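Report on the visit to the Simeteo training hall, Markport

April 2023

Members of the regional automation forum were received at the Simeteo premises in Markport for the second open day of the current programme. The party comprised 30 visitors, drawn mainly from local manufacturers, the further education college and two care providers. The morning was given over to short talks and the afternoon to demonstrations on the floor.

Normand Campbell, head of operations, welcomed the group and outlined the work of the site. Simeteo collects records of everyday manual tasks, which are then used to train robots to carry out similar work. The operators use hand-held grippers for this purpose, so that the movement of a person's hand and the view from the tool are recorded together. Mr Campbell explained that the company had moved to its present building last August, having outgrown a smaller unit on the Hermans estate. The new hall has 456 square metres of floor.

He then described how a task is prepared. A written instruction of one page is issued to the operator, who practises it with a supervisor before any recording is kept. Each recording is checked by a second member of staff. In the month before our visit 1288 recordings had been submitted, of which 1189 were accepted. The remainder were set aside, most often for a poor view of the object being handled or for a movement made too quickly. Members asked whether operators were paid by the number of recordings. Mr Campbell replied that they were paid by the hour, and that the company had found this gave steadier results.

After lunch the party was divided into two groups and taken into the hall. Work continued during the visit, and members were asked to keep to the marked route and to hold questions until operators had completed a task. The room is tall and well lit, with a mezzanine and a glazed entrance, and the stations are furnished with ordinary desks, tables and shelving.
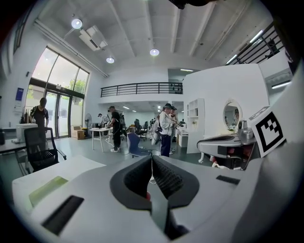
The hall at Markport, with a hand-held gripper in the foreground and people at the work tables behind.

Each group was given time at a practice table, where members could try the grippers under supervision. The exercises were simple ones: moving a cup from one mat to another, closing a drawer, and folding a small cloth. Several members remarked that the cloth was a good deal harder than they had expected. The supervisor advised them to slow down and to approach the fabric from the side. Those who followed this advice generally managed the fold at the second or third attempt.

The final session concerned Gelero, the company's software for sorting and reviewing recordings. A reviewer worked through a short batch on a large screen and gave her reasons for accepting or refusing each one. The college representatives took particular interest in this part of the day and asked whether student placements might be arranged. Mr Campbell undertook to discuss the matter with his colleagues and to write to the college in due course.

The forum wishes to record its thanks to Mr Campbell and to the staff at Markport for their hospitality. Copies of the presentation slides may be obtained from the forum office on request.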